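The Haberkorn Line

The Sandville town council put the bus fare on the agenda for the fourth time that spring, and I went because my landlord had cable trouble and the council chamber had free coffee. I had stopped believing in the Haberkorn Line by then. It was supposed to run from the old Gelska plant out to Brevness, it was supposed to be free for anyone who worked nights, and so far it consisted of one painted bench.

The mayor had promised it twice. The second time she used an easel.
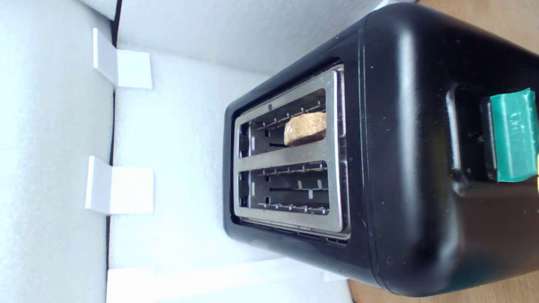 So who was going to pay for the free rides? The people who bought the other tickets, at 4 dollars each, according to the last page of a 40-page handout.

I read that page twice in the hallway. The night shift at Gelska had been cut in January, and 838 people used to work it. Now it was under 100. You could give every one of them a free ride and still have room on the bus for the easel.

Inside, the council was thanking itself. A man in a green tie moved to rename the bench. Somebody seconded. I put my name on the speaker sheet, crossed it out, then wrote it back in smaller letters.

When they called me I asked what time the first bus would leave. The mayor said that was an excellent question and the clerk wrote something down. I asked if there was a bus. She said the council was in talks about a bus.
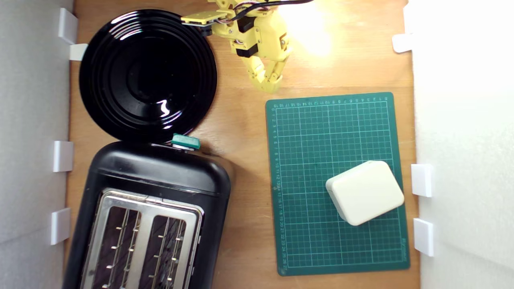
A woman two rows back called out that her sister had been walking home from Gelska along the county road since March, and could the talks maybe hurry up. The mayor thanked her too.

They voted at 9:40. It passed, all hands up, the man in the green tie a little ahead of the rest. I poured what was left of the coffee into a paper cup and walked out past the bench. The paint had started to come off on one side. I sat down on it anyway and looked up the road toward Brevness.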